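ホーム　片づけ　道具　買わなかったもの　過去の記事　このブログについて

4月　書いた人：管理人

「大きい箱に入れるだけ」を疑っている

片づけの本を読むと、たいてい途中で箱が出てくる。蓋のない大きな箱をひとつ置いて、細かいことは考えず、そこに入れればいい、と書いてある。仕切りもラベルもいらない。続かないのは仕組みが複雑だからで、簡単にすれば誰でも続く、という理屈だ。

私はこれを三回信じて、三回とも納戸の床が見えなくなった。

今回また考えることになったのは、Iddenという店の収納講座の案内をもらったからだ。参加費はかからないが、帰りに箱を買う流れになるのだろうと思って行ったら、やはりそうだった。勧められたのはJultineというシリーズの大きいほうで、3,957円。箱である。底と壁が四枚あるだけのものに3,957円。買わなかったので、使い心地については何も言えない。ただ、講座で聞いた話には首をひねるところがいくつかあったので、忘れないうちに書いておく。

まず、「同じ形のものは同じ箱へ」という原則。

皿なら分かる。重ねれば済む。タオルも分かる。困るのは細長いものだ。うちの納戸でいちばん始末が悪いのは、突っ張り棒、カーテンレールの切れ端、園芸用の支柱、何に使うのか忘れた木の角材で、形だけ見れば全部「棒」である。講座の先生によれば、これらはひとつの箱に入れてよい。形がそろっているからきれいに収まるのだという。

本当だろうか。帰ってから試した。納戸の棒類を全部出して、前から持っている衣装箱に寝かせて入れてみた。いちばん長い支柱は118センチあって、そもそも入らない。入らないものは立てかけましょう、と講座では言われたが、それなら箱はいらないのではないか。短いものだけ残したら、今度は箱が広すぎて、入れるたびに向きが変わる。そろえて置いた一本目の上に二本目が斜めに乗り、それを直そうとして三本目が転がる。

細長いものは、箱が広いほど好きな方向を向く。数が少なければなおさらだ。ぎっしり詰まっていればお互いに支え合ってくれるのに、余裕を持たせましょうという教えのほうを守ると、支えがなくなる。七割収納という言葉を考えた人は、棒をしまったことがあるのだろうか。

色で見分ければいい、という話も出た。緑は緑、茶は茶と目で追えるので、混ざっていても困らないらしい。これは半分だけ認める。灰色の箱の底に濃い緑と赤茶色なら、たしかに見分けはつく。でも見分けがつくことと、片づいていることは別だと思う。

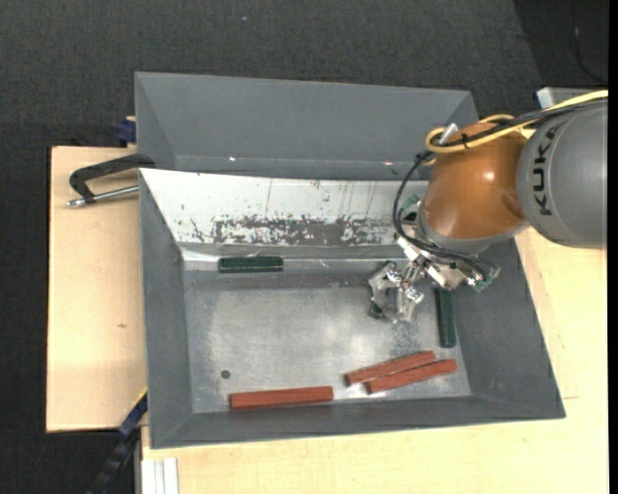
五本でもうこの散り方

濃い緑が二本に、赤茶が三本。色の区別はすぐつく。ところが向きのほうは、奥の壁際で横になっているのもあれば、右のほうでほとんど縦になっているのもある。手前の赤茶の一本はほぼ水平なのに、右手前の二本は並んで傾いている。この二本だけは仲がいい。

これが五本である。三十本になったらどうなるかは、うちの納戸を見れば分かる。見せないが。

底の広さにも言いたいことがある。広い箱は置いた瞬間こそ気分がいい。まだ入る、まだ入ると思えるからで、これがよくない。空いている場所があると、人はそこに関係のないものを入れる。私の衣装箱の場合、棒の隙間に最初に入ったのは軍手で、次が養生テープ、その次が電池の入っていない懐中電灯だった。一週間で棒の箱が「その他」の箱になった。

壁が斜めになっている箱も、私はあまり信用していない。上が広くて下が狭いと、重ねて保管できるから便利だと説明される。それは空の箱をしまうときの便利さで、中に物を入れたときの便利さとは違う。壁際に寄せたつもりの棒が壁に乗り上げて、片端が浮く。浮いたものは、次に何か取るときに必ず引っかかる。店で空の箱だけを見ているかぎり、この欠点には気づかない。

箱を二つ並べる案について

ひとつで無理なら二つに、という助言もあった。手前と奥に同じ箱を置いて、よく使うほうを手前にする。見た目はそろうし、悪くないと思って、これも二週間ほどやってみた。

奥の箱は開けなくなった。正確には蓋がないので開けるも何もないのだが、手前の箱越しに手を伸ばすのが面倒で、中を見なくなった。二週間のあいだに奥から物を取ったのは2回で、うち1回は間違えて取った。よく使わないものを奥に置くのだから当然だ、と言われればそうかもしれない。だとしたら、使わないものを丁寧に保管するための箱にお金を払うことになる。捨てるほうが安い。

もっとも、奥の箱を引き出せるように下に板と車輪をつければ話は変わる。Nostbridgeの台車がちょうどいいと書いている人もいた。箱を使うために台車を買い、台車のために床を空け、床を空けるために箱を買う。どこかでやめないといけない。

では何に入れているのか

結局、細長いものは筒に戻した。大きな紙の筒で、以前ポスターか何かを送ってもらったときのものだ。高さは67センチ。底にテープを貼り直して、納戸の隅に立ててある。長いものは飛び出すが、飛び出している先を持って抜けばいいので、探す手間はかからない。見た目は悪い。傘立てに失敗した何か、という感じがする。

これが正解だとは思っていない。紙なので梅雨を越せるか怪しいし、短いものは筒の底に沈んで取り出せなくなる。実際、短い角材が一本沈んでいて、逆さにすれば出てくるのは分かっているのに、まだそのままにしている。

広い箱がまったくだめだとも言わない。作業の途中で一時的に放り込むとか、あとで向きをそろえる前提で仮に置くとか、そういう場所としてなら浅くて広いほうが中身が見えて助かる。取り出すときも、重なっていなければ上からつかめる。私が疑っているのは、そこを終点にしていいという教えのほうだ。「入れるだけ」でいいなら、床に置いてあるのとたいして違わない。床に壁をつけただけではないかと思う。

Kamolratの棚についてもいくつか質問をもらっているが、あれは棒より先に本が落ちたので、書くとしても当分先になる。とりあえず今週は、筒の底の角材を出す。

前の記事　次の記事　ページの上へ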